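Small Claims at Werklow: Frequently Asked Questions
Prepared by Judit Orbán, Rosser Legal Information Desk
Last reviewed June 27, 2019

What is a small claims case?

It is a civil case over a modest amount of money, heard under simpler rules than a regular lawsuit. Most people who file one do not hire a lawyer. Typical cases involve unpaid loans, security deposits, damaged property and goods that were paid for and never delivered.

How much can I ask for?

The limit at Werklow is $2000, not counting the filing fee and the cost of service. If you are owed more, you can still file, but you give up the amount over the limit. You cannot split one debt into two cases to get around this.

Can I sue a business?

Yes. You need the legal name of the business, which may be different from the name on the sign or the website. Look at your receipt or contract first. If it only shows a trade name, ask the clerk how to search the business registry. A judgment against the wrong name is hard to collect.

Do I have to write to the other side before I file?

You should. Send a short letter that says how much you want, what it is for and the date you expect to be paid. Keep a copy. The judge will usually ask whether you did this. Our sample demand letter is Form 1194.

Where do I file?

File in the district where the defendant lives or does business, or where the events took place. For Werklow and Irkatgate that is the same clerk's office. Residents of Varnusen file at their own courthouse, even if the defendant lives in Werklow, unless the events also happened here.

What does it cost?

The filing fee is $40. Service is extra and depends on how it is done. If you cannot afford the fee, ask the clerk for a waiver application before you file. If you win, the judge can add your fee and service costs to the judgment.

How is the defendant served?

You may not hand over the papers yourself. Service can be made by the sheriff, by a private process server or by any adult who is not part of the case. Certified mail is allowed for businesses but not for individuals. Whoever serves the papers has to fill out the proof of service, and it must be filed before the hearing.

What if the defendant cannot be found?

The hearing will be moved to a later date. You can ask for one new date without paying again. After that, the clerk will set the file aside until you give a working address.

I was served. Do I have to file an answer?

No written answer is required in small claims here. You do have to come to the hearing. If you stay home, the judge can decide the case on what the plaintiff says and enter a default judgment. If you think the plaintiff owes you money, you can file a counterclaim, and it should reach the clerk at least a week before the hearing.

What should I bring?

Bring the contract, receipts, photographs, estimates and any messages you plan to rely on. Print them. The judge will not scroll through your phone. Bring three copies of each page: one for the court, one for the other side and one for yourself. 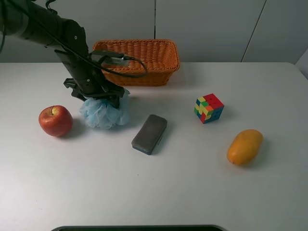
Reading time: 4 minutes

Can I bring a witness?

Yes, if the person saw or heard something that matters to the case. A letter from someone who is not in the room carries less weight. If a witness will not come on their own, ask the clerk for a subpoena, Form 1619.

How long does the hearing take?

Plan to be in the building all morning. Each case gets a short slot, and cases are called in the order on the list outside the courtroom. If your case is called while you are out, it may be dismissed.

Can I appeal?

Either side can appeal. The deadline is printed on the judgment and the clerk cannot extend it. The appeal is a new hearing before a different judge, and lawyers are more common at that stage.

I won. Who collects the money?

You do. The court does not collect it for you. If the other side does not pay, you can ask for a wage garnishment or a bank levy, each with its own form and fee. Orla Nic Giolla at the Irkatgate counter can tell you which forms go with which request. She cannot tell you which one to choose.

Is this page legal advice?

No. It is general information about the local procedure. The fee and form numbers were checked in May against the clerk's posted list.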